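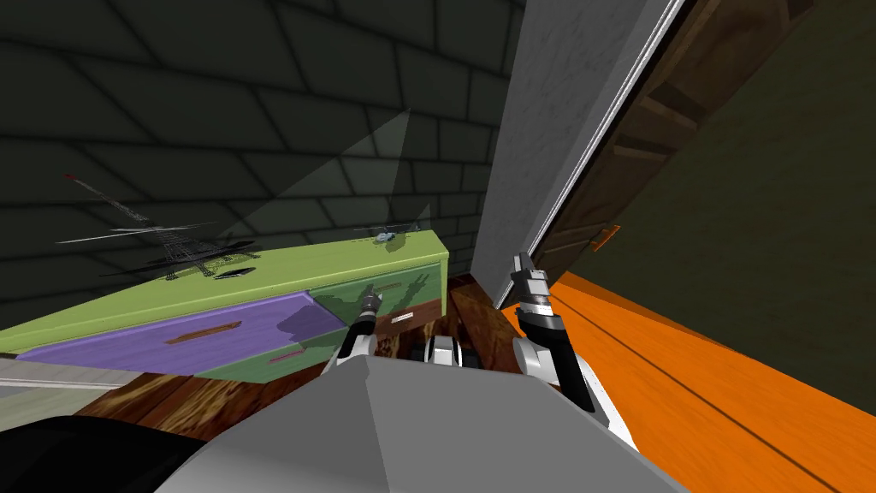
Computer rendering: two robot arms and a green dresser with a purple drawer front.

FOR IMMEDIATE RELEASE

Eskola Basketball League to Play Summer Season in Darkham

DARKHAM, Friday, March 26, 2021 — The Eskola Basketball League will hold its full summer season at the Jirent Fieldhouse in Darkham under a two-year agreement signed this week. The league will use both indoor courts on weekday evenings and all day on weekends from the start of June through the end of August.

The league is for high school players who are not on a travel team, and for recent graduates up to age 19. Last summer's games were called off. In the season before that, teams played at four different school gyms, and the schedule often changed on short notice when a gym was needed for something else. Under the new agreement, every game and practice will be in the same building.

Registration is open now for 240 player spots in the boys and girls divisions combined. Players may sign up alone or with one friend, and the league will place them on teams after an evaluation day in May. Each team will play nine regular season games and at least one playoff game.

The fee is $100 per player and covers a reversible jersey, referee costs and court time. Families who cannot pay the full amount may ask for a reduced fee on the registration form. Trerarix, a Darkham sporting goods distributor, is the season sponsor and will supply game balls and scorebooks.

"We wanted a fixed home for the summer, and players wanted to know in advance when and where they would play," the league said in a statement. "Both courts have full-length floors, and there is space between them for teams to warm up before the next game."

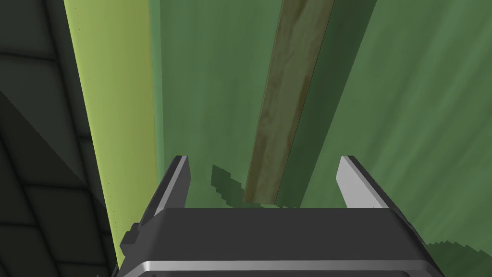 A dark gray gripper with its two fingers wide open, in a computer rendering.

The Jirent Fieldhouse replaced the backboards on its east court in January and refinished the floor on the west court the same month. The building seats 379 when the bleachers on both sides are pulled out. Seating for league games will depend on county health rules in effect in June, and the league will post its spectator policy before the first game. Players and coaches should plan on wearing masks on the bench.

College coaches who wish to attend may request a schedule and team rosters by email once rosters are set. The league will record all playoff games and give each player a copy of his or her own games at no charge.

The league is also hiring referees and scorekeepers. Referees must hold a current state high school certification. Scorekeepers need no experience and will be trained at the fieldhouse before opening day.

Registration closes on May 7 or when all spots are taken. Forms are available at the fieldhouse front desk and on the league website.

About the Eskola Basketball League
The Eskola Basketball League runs summer and fall basketball for players ages 14 to 19 in Darkham and nearby towns. More than 300 players took part in its last full year.

Media contact: Eskola Basketball League press office, Jirent Fieldhouse, Darkham

###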